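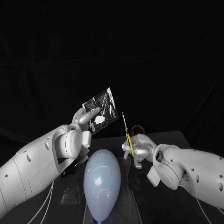 Poste d'essai du kit Dralo : sachet brillant à gauche, outil à manche jaune à droite, ballon bleu pâle sur la table.

Accueil | Projets | Rapports | Documents | Contact

Évaluation du kit bimanuel Dralo – rapport d'avancement à la fondation Humatska
Période close fin novembre

Objet

La fondation nous finance pour évaluer le kit Dralo, vendu par la société Garrido aux laboratoires et aux centres de formation. Le kit comprend deux bras, deux mains articulées, les alimentations et une licence du logiciel Plotik. La question posée au départ reste la même : une petite structure sans roboticien à plein temps peut-elle l'installer, l'entretenir et en tirer des manipulations à deux mains utilisables en formation ?

Le rapport précédent s'arrêtait à la réception du matériel. Celui-ci couvre le montage, le réglage des mains et la première série de prises.

Montage et mise en route

Le montage mécanique n'a pas posé de difficulté. La notice est correcte pour les bras, nettement moins pour les poignets : l'ordre de serrage n'y figure pas et nous avons dû le demander à Garrido, qui a répondu le lendemain. Les bras passent au-dessus d'une table sombre, devant un rideau noir. Ce fond coûte peu et se remet en place facilement quand la salle sert à autre chose.

Le passage des câbles est à revoir. Ils courent encore sur le plateau, à portée des avant-bras, et deux séances ont été interrompues pour les dégager. Nous avons demandé un devis pour des guides fixés sous la table.

Réglage des mains

La force de fermeture se règle dans Plotik par une valeur entière, de 0 à 255. L'échelle n'est reliée à aucune unité dans la documentation. Nous avons donc établi notre propre table de correspondance, objet par objet, et elle sera jointe au rapport final. Les valeurs basses sont peu fidèles : un même réglage ne donne pas toujours la même fermeture le matin, à froid, et en fin d'après-midi.

Les objets ont été choisis minces, souples ou allongés, parce que ce sont ceux que les stagiaires manipulent. Pour les prises simultanées, la main gauche tient un objet plat et la main droite un objet fin, au-dessus d'un ballon gonflé. Dans la configuration carte et seringue, la carte est pincée près de son bord gauche et la seringue tenue par le bas du corps jaune, aiguille vers le haut.
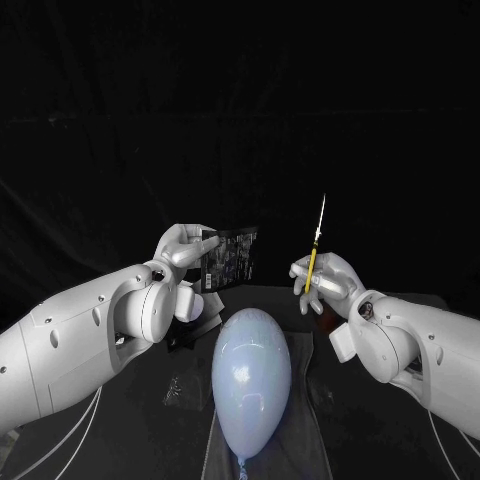 Première série de prises

La série compte 400 prises enregistrées sur les 1000 prévues par la convention. Le retard vient surtout des mains : un doigt de la main droite a perdu sa course complète et la pièce a mis 8 jours à arriver. Le remplacement lui-même se fait sur place, avec l'outillage fourni.

Trois constats à ce stade :

– Les objets plats se tiennent bien une fois saisis. La difficulté est de les décoller de la table, et nous les présentons encore à la main.
– Les objets fins tournent entre les doigts quand le poignet accélère. Réduire la vitesse dans Plotik règle le problème mais allonge chaque essai.
– Les ciseaux sont l'objet le plus exigeant. Le kit sait les tenir par les anneaux, lames vers le bas. L'ouverture et la coupe ne font pas partie de l'offre actuelle, contrairement à ce que laisse entendre la plaquette commerciale.

Nous avons signalé ce dernier point à Garrido par écrit. La société annonce une nouvelle version de la plaquette, sans date.

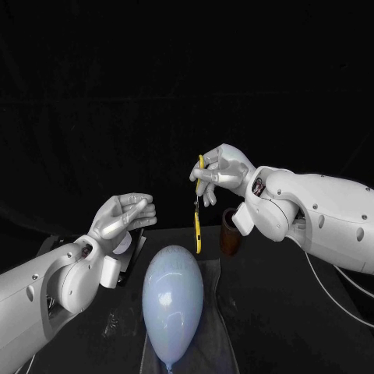

Gonzalo Bustamante
Responsable technique de l'évaluation

Côté logiciel, Plotik est stable. L'enregistrement des trajectoires fonctionne sans intervention et la reprise après arrêt d'urgence est bien pensée. L'interface n'existe qu'en anglais, ce qui gênera une partie des formateurs. L'export des données demande encore une conversion que nous faisons avec un script maison – il sera remis à la fondation avec sa notice.

Les ouvertures des poignets laissent voir une partie du câblage. Garrido propose des caches en option. À mon avis ils devraient être livrés d'origine, au moins pour un usage devant un public en formation, et je recommande de les inclure dans toute commande.

Budget

Les dépenses suivent le prévisionnel, sauf le poste pièces détachées, déjà consommé. Nous demandons l'accord de la fondation pour y transférer le reliquat du poste déplacements. Aucun crédit supplémentaire n'est demandé.

Suite des travaux

Fin de la série de prises, puis essais par deux formateurs qui n'ont pas participé au réglage. Pose des guides de câbles avant la reprise. L'avis sur l'achat d'un second kit sera donné après ces essais, pas avant.

À lire aussi
Kit Dralo : réception et inventaire du matériel
Plotik : notes d'installation
Convention Humatska : calendrier des livrables
Compte rendu de la visite chez Garrido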